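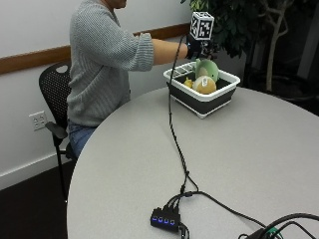

Review: the Fultaveck glove and its retargeting method, after a spring of use

I should say up front that I bought the Fultaveck glove kit with our own money, that I teach at a small college in Gisville with two robot arms and not much else, and that I am fond of the thing, so please read with that in mind. It arrived the first week of May and my students have had it on their hands nearly every day since (well, one hand, it only comes in right).

The idea behind it is the one from Zeyu Xiong's paper, which many of you will have read already. You record a person doing an everyday job with their own fingers, a marker cube on the back of the hand gives you the wrist pose, the sensors in the glove give you the finger joints, and a retargeting step turns all of it into motions a robot hand can follow. No robot needs to be in the room while you record. For a lab like ours, where the arms are booked solid and one of them is usually in pieces, that is a wonderful thing!

Let me start with what I like. The glove is comfortable. I have worn fingered gloves that felt like oven mitts, and this one lets you feel the edge of what you're picking up, even small items down at the bottom of a tub. It fits over a fairly wide range of hands, though my smallest student had to tug the fingertips back into place between takes. Push your sleeve up before you put it on. The cuff of a big sweater will creep forward and cover the lower edge of the cube, and then the wrist pose jumps all over the place and you wonder for half an afternoon what you did wrong.

Calibration takes 3 poses and hardly any patience. The Ultard software that comes in the box is plain but sensible, and it shows you straight away when the cube has been lost.

Now for the results, which I suppose is what most people came for. We used tub picking as our test: reach into a plastic basin of mixed things, soft toys and round things and awkward light ones, and lift one out. We recorded 155 demonstrations over 13 sessions and trained the same policy twice, once with the paper's contact-aware retargeting and once with simple fingertip matching. The contact-aware version was clearly better on anything soft. With a plush toy, fingertip matching tends to close the robot's hand to where the human's fingers were and stop there, and the toy slides out. The newer method keeps squeezing a little past that point, and you can see the difference from across the room. On hard round objects I could hardly tell the two apart, and I wish the paper had said so more plainly, as its charts lump everything together.

The rim of the tub is the weak spot. When the hand goes in deep, the wrist has to tilt, the camera gets a poorer look at the cube, and the recorded path wobbles just when you need it most. A second camera helped us a good deal. I'd budget for one from the beginning.

My other grumble is the cable. It's thin and light, and you forget about it, but it is a cable all the same, and it has to run across the table to a USB hub with everything else plugged in. We drape ours down the middle of the tabletop and leave plenty of slack on the near side. I would gladly pay more for a wireless version, and I wrote to Fultaveck to tell them so. They answered on a Friday evening, very kindly, and promised nothing.

A word about price. It costs more than the Esposito glove, which we borrowed last year, and the Esposito has the nicer carrying case. But the Esposito gave us drifting thumbs by the end of every session, and I would not go back.

If you already have a good hand on your robot and not enough robot hours, I'd say buy it. If all you have is a two-finger gripper, save your money for now, as most of what the glove measures will go to waste. I'm hoping to try folding cloth with it over the summer and will add a note under this review when we have numbers worth showing.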